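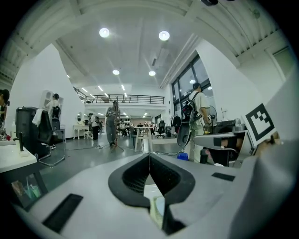

Large rooms are easy to draw and hard to live in. On a plan, a hall for many kinds of work is a rectangle with a name written in it, and a student can produce one in the time it takes to eat a sandwich. The trouble arrives in section. Paint the walls white, put a high white ceiling over them, let in plenty of light, and people will be at work close by while others show only as small figures far off, all of them sharing the same air, the same glare and the same argument about the thermostat. Chapter 2 is about that room: how tall it should be, how it sounds, where its edges are, and why the people inside so often drift toward the walls.

Print | E-mail

The big workroom has had many names. It has been a drafting hall, a loft, a shed, a studio and, for a bad stretch of years, a "landscape," although the only thing growing in it was the pile of complaints. The names change faster than the problems. A person can comfortably talk across a table, wave across a room, and do very little across anything longer than that. Once the far wall is out of waving range, the architect is designing something closer to a small town, with neighborhoods, back streets and at least one spot where everyone leaves their coffee cups.

Our main case is the Jemska hall at Ollinden, a former cable works turned into shared workshops by Gunther Hellwig. The main floor measures 2169 square meters. Hellwig's first proposal left every one of them open, from the loading doors to the north gable, and his early drawings show tiny people strolling through it with the calm of those who have never needed a socket. The client loved the drawings. The tenants, when they came, brought shelves.

Within a season the shelves had become walls. They were set at odd angles, they blocked the side light, and one row stood squarely across the route to the exit, which got the attention of the fire inspector. Hellwig was called back, and he did something architects find painful: he copied his users. The revised plan keeps the shelves' positions where they made sense and replaces them with fixed partitions at shoulder height. The middle stays open. The area free of partitions dropped to 2036 square meters, and by every account we have collected, the hall felt larger.

You will meet that result again, so it is worth being suspicious of it now. Did the partitions improve the room, or did the tenants simply enjoy being asked? Radoslava Kadlec, who taught from this case for years, used to send her students in with a tape measure and a folding chair. The tape measure was for the drawings. The chair was for sitting down in the worst place they could find and staying there until they could explain what was wrong with it. Most came back with good explanations and stiff necks.

Height

Beginners treat height as a gift. Raise the ceiling and everyone will be grateful! Some will. Others will find that warm air has gone up to enjoy the view, that the lamps can be changed only by a person with a lift and a permit, and that a dropped wrench can be heard in the parking lot. A high ceiling is a good thing with running costs. In the first half of this chapter we ask what it buys – daylight reaching deep into the plan, room for ducts, a sense of ease – and what it is charged against.

Edges

Our second case, the Alvarado sewing rooms by Estrella Palacios, is smaller and makes the opposite bet. Palacios spent her money at the perimeter: deep window seats, low sills, a bench that runs the full length of the south wall and turns the corner without apology. The middle of the room is frankly dull. Hardly any of the tables there are taken before the bench is full. Students tend to call this a failure of the middle. Berenice Zavala, in the reading at the end of the chapter, calls it a success of the bench, and suggests that a room is allowed to have a favorite part.

Before you read on

Pick a large room you use often. Draw its plan from memory, then go and check it. Do not correct the first drawing. The parts you got wrong are the parts the architect failed to make you notice, or succeeded in hiding, and you will need both drawings for the exercise on edges. If you left out the columns, you are in good company. So did Hellwig, once, and the contractor still brings it up.

Print this chapter | E-mail this chapter

Related items
Chapter 1: The Small Room and Its Door
Chapter 3: Stairs That People Take
Case notes: Jemska hall, Ollinden, plans before and after
Reading: Berenice Zavala, "The Favorite Bench"
Nélida Durán on sound in hard rooms
Errata, updated October 13, 2022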